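4.2 Preparing the Clutter Tray for a Sorting Run

This section covers the workspace used for the Galtia grasp-ranking method. Complete the arm homing procedure in 4.1 first.

1. Place the wire-mesh tray on the green covering and fill it with the mixed set: balls, blocks, cans, soft toys.
2. Lay the two cloths over the pile. Leave the folds as they fall.
3. Stand the three boxes to the right of the tray, red top at the back, yellow top at the front.
4. Jog the gripper over the tray and stop above the pile.
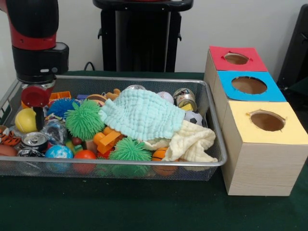 Figure 4-3. Gripper over the filled tray, boxes at right.

CAUTION: Keep hands out of the tray while the arm is enabled.

5. Load the Nirkora policy file and set the attempt limit to 96.
6. Start the run. The planner scores 16 candidate grasps per cycle and executes the highest.

Note: Cloth is the main source of ranking error. The mint-green waffle cloth covers part of the pile, and a grasp scored on a ball beneath it may close on fabric.
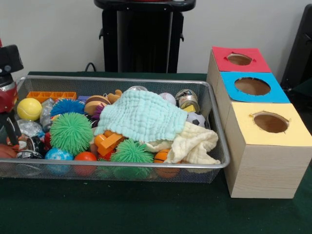
7. If the same candidate fails 2 times, the planner drops it for the next six cycles. Do not clear the object by hand – the failure is part of the result.
8. At the end of the run, save the log under the trial name. Yogesh Uniyal maintains the naming list.

For scoring, see 4.3.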